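How to Keep a Timeline of a Celebrity Feud for Your Fan Site
By Hui-mei Kuo
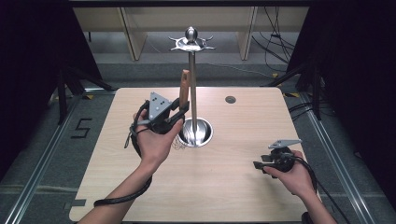
What should a feud timeline contain?

It should contain every public statement from both sides, in order, with the time it was published, the place where it was published and the exact words that were used. Your own opinion goes on a different page.

I have kept the timelines at Trolley, a small fan site for music and television, for several years. English is not my first language and I learned the work slowly, mostly by making mistakes and receiving letters about them. In this guide I describe the method I use now. I will take most of my examples from the quarrel between the singer Lai and the duo Drivlow, who were judges together on the talent show Itthorpe and then stopped speaking to each other. Our page on this quarrel has 149 entries, and people still write to me to discuss the order of them.

What you need

A spreadsheet, a folder for saved pages, and a second folder for screenshots. I tried a special timeline program once, but it wanted a full date for each event, and gossip does not always come with a full date. A spreadsheet lets you write "October, before the live shows" and continue.

Step 1. Make your columns

I use these columns: date, time, who spoke, where, exact words, link, saved copy, status, notes. The status column is the one that new editors forget. In it I write one of four words: live, edited, deleted, unknown. When Lai removed her first post about Drivlow, readers who arrived later thought that we had invented it. With the status column we could say that it was posted and that it was deleted the same evening.

Step 2. Save before you write

When a celebrity posts something angry, save it first and think about it second. Open the post, take a screenshot which includes the account name and the time, and save the whole page also. Name the file with the date and the speaker, for example "october-lai-story-2". Please do not name it "lai angry". You will have 17 files with this name by the end of the month, and I say this from experience.

Stories that disappear after one day are the most difficult. If you did not see the story yourself, and you have only a screenshot from another fan, write "screenshot from reader" in the notes. Ask this reader if they have the picture in original size. A fake screenshot often has the wrong font for the account name, or a battery symbol from a different phone than the rest of the screen. Sometimes there is no mistake to find and you still do not trust it. In that case leave it out, or put it in a separate sheet for things that are waiting.

Step 3. Find the first source of each quote

Entertainment websites copy from each other very quickly. One afternoon I found the same sentence from Drivlow on many pages, and in some of them it was "we made peace" and in some of them "we have made our peace with it". These two do not mean the same thing. The first one says that there was a conversation with Lai. The second one says only that Drivlow feels calm.

To find the first source, put a part of the quote in quotation marks in your search engine and look at the oldest results. Then read what the page says about its origin. Look for words like "told", "speaking to" or "in an interview with". If page A names page B, go to page B. Continue until you reach a page that names no other page, or a recording. If there is a recording, listen to it and write the words yourself. I listen three times, the last time with the text in front of me.

Step 4. Separate the person from the people around the person

"Lai said", "Lai's representative said" and "a source close to Lai said" are three different entries for me. The first two go in the timeline. The third goes in only if one of the sides later answered to it. An unnamed source can be a best friend, or somebody who once served coffee in the studio, and you have no way to know which one.

Likes and unfollows are another question that I get often. I include an unfollow if I have seen the list before and after. I do not include likes. A thumb can slip, and afterward people write long articles about the thumb.

Step 5. Write the entry in flat language

Use "said" and "wrote". Try to avoid "slammed", "hit back", "snubbed" and "broke her silence". These words were difficult for me when I began to read English gossip pages, and I believed for some time that "hit back" was a physical event. My readers in other countries have the same problem.

Compare these two entries:

Lai slams Drivlow in savage late-night rant.

11:40 p.m. Lai wrote on her account: "I did not get any message. Please check your phone." Post deleted before morning.

The second entry is longer, but a reader can decide alone how savage it was.

Step 6. Write down the denial next to the claim

In most feuds, one side says that they are friends again and the other side says that they are not. Do not choose. Put both statements in, each at its own time, and add a small cross-reference in the notes: "see entry 31". When someone changes the story in a later interview, make a new entry and leave the old one as it is. I never correct an old entry except for spelling, and if I correct a quote I add the word "corrected" and the month.

Step 7. Check the links

I check all links at the start of each month. In one year 318 links on our site died, many of them because a magazine changed its web address. If the page is gone, change the status and link to your saved copy or to a public web archive.

Common problems

The time zones do not agree. Choose one zone and write it at the top of the page. Ours is the time where Itthorpe is filmed.

Fans of one side complain. Ask them for the source of the missing statement. If they send one, add it and thank them. If they send insults, you do not need to answer. The longest complaint I received had 1776 words and contained one useful link, which I added.

The feud is finished and you do not know where to stop. I stop when both sides have appeared together in public or when half a year has passed with no new statement. Then I write "no further entries" and the month under the last line. The page stays open, and with Lai and Drivlow I already had to remove this line two times.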